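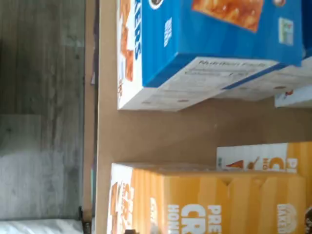 What do people do with a box of crackers once it is open? They put it back on the shelf, usually with the top flap folded under itself, and they go on treating it as a full box for as long as it keeps its shape.

4.2 The dry shelf

Figure 2. Cracker boxes lying on their sides, one blue and one orange-yellow, with further boxes behind. The Nutrition Facts heading is readable on the blue one.

The dry shelf gave us more trouble than any other part of the kitchen. We had set aside one visit per household for it and ended up making two. In the refrigerator, food announces its age. In a cardboard box it keeps its own counsel, and every household in the study had learned to leave it alone.

Our nine households, all in the Wultska apartments, were asked to show us where crackers were kept and to talk us through how they got there. Eight kept them in the box they were sold in. The ninth had moved everything into jars the previous November and could no longer say which jar was which, a problem she was handling by eating only from the left.

Position came up early. A box stood upright shows its front, as its designers hoped. A box laid down shows whatever it happens to show, and lettering that was meant to be read across has to be read with the head tilted. Participants tilted their heads without remarking on it. When we asked one man how he told his boxes apart, he said "the blue ones and the other ones," and seemed to feel the interview could end there. Color did most of the work in all the kitchens we visited. Several people could name the color of a box they had owned for years and could not give us the brand.

We had expected laying boxes flat to be a matter of shelf height. Kincaid's earlier notes on the Dukance kitchens say as much, and we took a tape measure along on the strength of them. The tape measure stayed in the bag after the third visit. Tall shelves had flat boxes on them. Short shelves had upright boxes jammed in at a slant. What did seem to matter was whether the person putting the groceries away was also the person who cooked. Where these were two people, boxes went down flat and in layers, and the cook complained about it to us at length, often with the other party in the room.

The panel of nutrition figures deserves a paragraph, as we had given it a whole page of the interview guide. Participants said they read it. Asked when, they said in the store. Asked about the store, they said they were usually in a hurry. At home the panel served mainly as a landmark: if it was facing out, the box had been put back the wrong way around, and one teenager was blamed for this in absentia.

Duplicates were common. Danko uses the term "insurance box" for a second package bought while the first is still open, and we keep it here, although in our households the insurance was seldom claimed. A second box was bought because the first could not be seen, and then placed in front of it. Sweet and savory crackers were insured separately. Honey flavors were said to be for guests. The guests, as far as we could establish, were the household.

We return to the matter of the folded flap in 4.3, where the Iordache scoring method is applied to it with mixed results.

Correspondence: R. Kincaid and V. Danko, Zondham Household Papers. Posted 12 October 2022. Text may be copied for classroom use. Back to top

Comments

marlo_p
We're an upright family and I married into it. My mother-in-law would have a lot to say about the layers.

Tess W.
Did you ask about the inner bag? In our house the box is fine and the bag is a disaster. Somebody tears it down the side every single time.

V. Danko
Tess, the bag is in 4.3 with the flap. It got long.

gridley
"Eating only from the left" is how I've managed my spice drawer since college. Glad to see it in the literature.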